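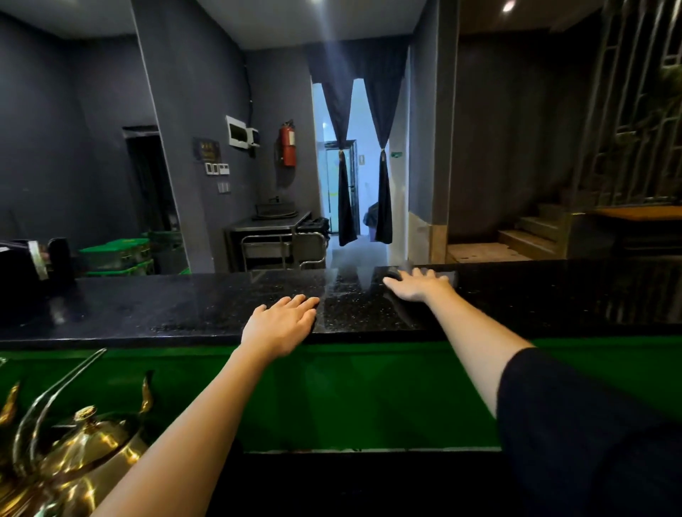
Bonivville reckon the benchtop has nothing to do with it, that the Mahuika "weighs in isolation from its surroundings", and that we should update the firmware and stop leaning on things. Came through by email before lunch. I read it out at the bench and got a laugh, so it goes at the top of the page.

Sep 14, 2018. Dulano tea counter, second visit.

Background for whoever picks this up after me. The Mahuika sits on the staff side, under the granite, behind the green front panel. Two-axis gantry, leaf hopper, water nozzle, cup cradle with the load cell under it. It's meant to take a cup, dose leaf, pour to a target weight and bring the cup back to the hatch. Dulano have had it since July and it has never poured the same cup all day. Mornings are fine. Once people are standing at the counter the pours go light or heavy, no pattern the staff could give us, and now and then it throws code 137 (cradle unstable) and parks itself with a half-filled cup inside.

Bonivville's view so far, in order: scale in the cradle, wrong cups, staff opening the hatch too early, firmware. They've had us chase each one. I don't say the firmware is perfect. But a firmware fault that waits for customers would be a new one on me.

What I did today

Isolated the water first, lockout tag on the valve, because last time it dribbled on my wrist when I had the cradle off. Took the lower access cover off on the staff side. Left the gantry powered with the axes held so the cradle was in the normal weighing position, then put our 258 g check weight on it. Let it settle. It read 258 dead and stayed there while I made notes, so the cell itself can weigh, which I'd have bet on anyway.

Then hands flat on the stone, one near the front edge, one further back, and put some body weight into it. The reading dropped by two grams and sat there. Hands off, back to 258. Tried it with only the front hand and got most of the same drop. Tried with only the back hand and got next to nothing. Did it again with the check weight turned end for end in case I was fooling myself with where it sat. Same.

Two grams is not much until you look at how the pour works. It doesn't weigh once at the end. It tares the empty cup, opens the nozzle, and watches the reading climb to target, which on the small cup is 182 g. If somebody leans on the counter during the tare and walks off during the pour, the machine thinks water has arrived that hasn't. Other way round, it overfills. A lean that comes and goes quickly enough looks like a cradle that won't settle, and there's your 137.

So I don't accept "in isolation from its surroundings". Something is carrying load from the stone to the cradle.

Finding the path

The installation drawing shows the gantry frame standing on its own four feet with a gap all round. Drawing is lovely. On the machine as fitted, the two rear feet are down hard and the front two are not doing a lot. I could turn one of them by hand. The top rail on the customer side is hard up against the bracket that's bonded to the underside of the granite. There's a rubber bumper on the drawing between the two. There's no rubber bumper on the machine, only a clean round patch where the adhesive was.

My guess, and it is a guess: somebody jacked the frame up into the bracket to stop it rattling when the gantry homed, and the bumper either came off then or had already gone. I asked Dulano whether anybody had been at it and they said no. They may well be right. It could have left Brorncombe like that, and in that case it was us. I went looking for our own commissioning sheet and the line for foot height is ticked with no figure beside it. A tick is no use to anyone. I'd like us to stop having tick boxes where a measurement should go, and I've said so before.

Fix, such as it is

Wound the rear feet down a little at a time until the top rail came clear of the bracket, then brought the front feet up to carry their share. Spirit level on the cradle rail both ways. It's awkward to see from the staff side and I ended up reading the bubble in a mirror, so somebody should check that with the cover fully off and a decent light.

Did not fit a new bumper. I had some offcuts in the van but no idea of the right hardness, and a bumper that's too stiff is just the bracket again with a different name. Feeler gauge goes clean through the gap for the length of the rail. I'd sooner leave a gap I can measure.

Locked the foot nuts and put a paint line across each one. If the paint line is broken at the next visit, we'll know that much at least.

Repeated the lean test afterwards. Check weight on, both hands on the stone, then front hand only, then shoving it harder than any customer would. Flicker in the last digit and nothing held. Better than I expected, and I'd be happier if I could say I changed one thing. I changed the foot heights, the level and the contact with the bracket all in one go, so I can't tell you which of them did it. If it had been a quieter day I'd have put the rail back against the bracket and watched the two grams return. Didn't. Should have.

Wet test

Water back on, tag off, cover on. Ran small cups at the 182 g target with one of us leaning on and off the counter during the pour. All landed inside the tolerance Dulano asked for. No 137. Then homed the gantry over and over to see whether the rattle had come back, and yes, there is a bit of one, at the hatch end when the lift reverses. It's a noise. It doesn't show in the weights that I can see. The staff will hate it and somebody will wind the feet up again to get rid of it, which brings us right back.

Cycle counter was 2146 when we packed up. Write down the counter at the start of the next visit so we have an interval to go with whatever the error log says. The log on this model doesn't keep the time of day, only the cycle number, and I had to ask twice before Bonivville would admit that.

On the firmware

They've sent the update. I have not put it on. The release note says it "improves settling behaviour", and I take that to mean it averages the load cell for longer before it decides. Do that to the machine as I found it this morning and the 137s go away, the pours are still wrong, and everybody calls it repaired. I want to see it run as it is for a while with the mechanical side right. If the weights hold, we can load the new version and compare. If they don't hold, I'd rather find that out with one change on the table and not two.

I've told Bonivville this. The reply was that the unit is "not supported" on the old version. It wasn't noticeably supported on it before either.

Things I'm still not sure about

The stone itself. I assumed it was stiff. A long top like that has to be sitting on something, and I couldn't see how it's held up towards the far end without pulling the green panel. If the top moves enough for my hands to close a gap, then the gap I've left might not be enough with a delivery stacked on it. Measure the deflection with a dial indicator off the floor, not off the machine frame.

The water line. It's a stiff hose with a tight bend close to the nozzle block. As the gantry moves the hose pulls, and it could be adding its own small error to the pour. I saw nothing today to say it does. I also didn't look very hard.

The check weight. It's ours, it lives in the tool bag, and it has a nick in it. It agreed with the cradle, so either both are right or both are off by the same amount. Should go on the good scale at Brorncombe before anyone quotes my numbers.

To do

Foot heights, as left, measured from the floor to the underside of the frame. I've marked them on the inside of the access cover in paint pen and they need to go on the sheet as figures.
Order the proper bumper and ask for the hardness in writing.
Dial indicator and magnetic base for next time. The base won't hold on the granite, bring the steel plate.
Ask Dulano to keep any light or heavy cup with the cycle number on it, even if it's only written on the lid. Last lot of complaints were "a few were off" and there's nothing I can do with that.
Talk to the staff about the rattle before they talk to the spanner.
Commissioning sheet: replace the ticks. I'll draft it if the rest of you promise to fill it in.

Added later, same page. Dulano rang, one light pour on the large cup after we left, no code. They didn't note the cycle number. I never tested the large cup with anyone leaning, only the small one, so that's mine to go back for. Leaving the job open.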